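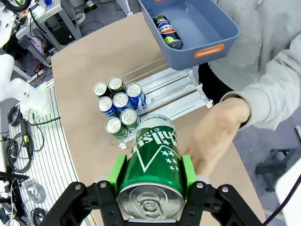 About us

Lekitz repairs, upgrades and resells laptops. We have done so since the days when a laptop had a proper latch on the lid and weighed as much as a modest dog. Most of what we see is between four and ten years old, was bought for a sensible price, and has been declared dead by a shop that would quite like to sell its owner another one.

Often it needs a drive. Sometimes it needs a drive and a good clean. Now and then it really is dead, and we say so, and we charge nothing for the bad news.

How we got going

The firm was started by Jovita Carrillo, who had been looking after the computers for a chain of letting agents and was told one December to throw out 89 of them. The replacement machines had arrived, the old ones were in the way, and the skip was booked. She asked if she could have them instead. The letting agents said yes, on condition that she took the keyboards with crumbs in as well.

She got most of them running again in her spare room, sold them to people who wanted something for letters, email and the odd spreadsheet, and found at the end of it that she had a business, a bad back and a very large box of power leads. We still have the box. It has since become two boxes.

The name doesn't mean anything. She wanted something short that wasn't already a brand of yoghurt. The first choice was Zalari, and there are still a few hundred business cards in the bottom drawer to prove it, but somebody selling bathroom tiles had got there ahead of us. If you were ever handed a Zalari card, the phone number on it still works.

What we do

Repairs are the bulk of it. Screens, hinges, batteries, keyboards, charging sockets that have been leaned on once too often. We give you a price before we start and we stick to it, even on the occasions when we come to regret it. A hinge, for instance, ought to be a simple job. On certain models the makers have glued it to a part of the lid that was plainly never meant to hold anything, and an afternoon disappears. That's our lookout.

Upgrades are the part we enjoy. Swapping an old spinning hard drive for a solid state one is the nearest thing this trade has to a magic trick, and we've never got tired of watching it start up afterwards. More memory helps too, up to a point, and we'll tell you where the point is. If your machine has its memory soldered to the board, we will tell you that as well, with as much sympathy as we can manage.

We also sell reconditioned laptops, with a 17 month guarantee. People ask why 17. The first guarantee was going to be 12 months, then a supplier offered 18, and Jovita felt that 18 was showing off.

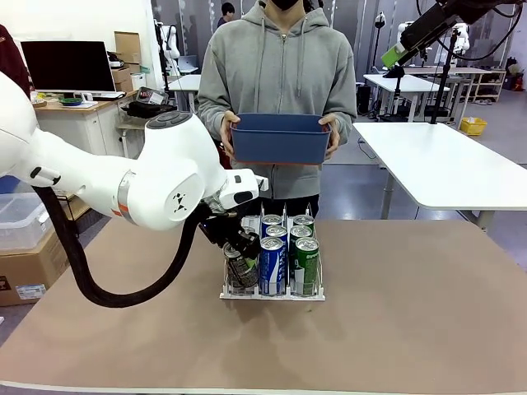
Fletier, our own reconditioned range, got a note from a customer in Hexham to say that hers had now outlived two new laptops bought by her son, that the battery was still good for a morning's work, and that her only complaint was the sticker on the lid, which she had tried to remove with nail varnish remover and now regretted. We have changed the sticker. It peels off.

A Fletier is a business laptop that has come off a lease, usually after three or four years on somebody's desk. We like business models because they come apart with screws. Each one gets a new drive, a fresh battery if the old one has lost heart, a full set of keys with the letters still on, and an evening of being made to work hard with the lid shut to see if it sulks. Prices stop at £400. There are dearer machines we could sell you, and for editing films you may well want one, but we aren't the people for it and would only get in your way.

What we don't do

We don't mend phones. We did for a while, and the less said the better. We don't recover data from drives that have been opened at home with a butter knife, though we know a firm that will have a go, called Sfeir, and we'll pass on their details along with a word about what it's likely to cost. We don't put in software you haven't asked for. We don't sell antivirus subscriptions, cleaning kits, or the sort of extended cover that covers everything except what went wrong.

We don't have an app either. There is a telephone, and between nine and half past five it gets answered by a person, usually one holding a screwdriver.

Your files

We get asked about this a good deal, and rightly. If we're fitting a new drive, the old one goes back to you in a padded envelope with your name on it, whether it works or not. Machines sold to us are wiped before anything else happens to them, and you can have a certificate saying so. Drives too far gone to wipe are drilled. The drill is the most popular piece of equipment in the building and there's a rota.

We don't look at your photographs. We need to open one or two files to check that a copy has gone across properly, and we pick the dullest we can find. If you've ever wondered whether a stranger has read your 2011 car insurance renewal, it's possible.

The workshop

We moved to our present unit in March 2024, having run out of floor in the old one. It has better light, a door wide enough for a pallet, and parking for three cars provided that one of them is small. The sign is still on its way. Until it comes, look for the blue shutter and ring the bell twice, as the first ring tends not to take.

You can bring a laptop in without an appointment. Bring the charger too, please, even if you're sure that isn't the trouble. If you're posting, use more padding than seems reasonable, take out any memory cards and discs, and put a note inside with your name, your number and what the machine is doing wrong. "Not working" is a start. "Goes off when I tilt it" will save us both a morning.

Standard repairs are normally ready within the week. If a part has to come from abroad we'll ring you when it's ordered and again when it lands, and if it gets stuck at customs we will ring you to complain about that too.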